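Subject: Re: [Flotness] Tea towels and cloths, where do you all keep them?
Date: June 2, 2021

Jedilik wrote:
> I've got 16 white cloths in the kitchen and they all end up
> in one heap under the sink. Folding them takes me ages and
> they never stay folded. Does anyone just use a basket?

Yes, me! I gave up on the drawer in January and haven't looked back. Mine go in a shallow plastic basket, the kind with slots in the sides so a bit of air gets through. Nothing fancy, got it from the Briltumero shop by the station (they had the deep ones too but you lose things at the bottom, don't bother).

I don't fold any more either. Pick the cloth up in the middle, let it flop, drop it in. The whole lot takes me 10 minutes on a wash day, and that's with a cup of tea on the go. If a corner hangs over the side I leave it, makes it easier to grab!

A light blue one with a white cloth in it:

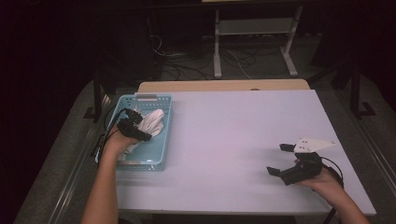 Ibrahim reckons folding in thirds is still worth it for the good linen ones, and keeps 2 baskets, one for glasses and one for everything else. I might try that once I've sorted out which of mine still dry anything.

Do you want the size of mine, Jedilik? I can measure it tonight.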